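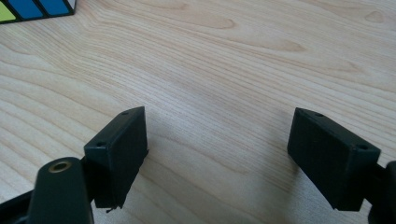

Mehrangiz Rezaei had been meaning to answer her sister-in-law's letter since May, and she had carried it from room to room all summer, the way a person carries a cup of tea she keeps forgetting to drink. It was four pages long and it asked only one thing, whether she would ever sell the house in Budow. She sat down at last at the table with the pale wood, where the grain ran in long, slow bends like a river seen from a hill, and she followed one of the bends with her finger until she had run out of excuses.

"Dear Fereshteh," she wrote, and stopped to think about the pear tree, which was nearly 90 and still dropped fruit on the neighbor's shed — Mr. Golestani's shed, and he had never once complained, bless him, though he did keep the pears.

She wrote about the tree, then, and about the pears, and about the new baker who put too much cardamom in everything. By the time the light had gone she had filled seven pages, and she still hadn't said yes or no. She licked the envelope anyway and went to look for a stamp.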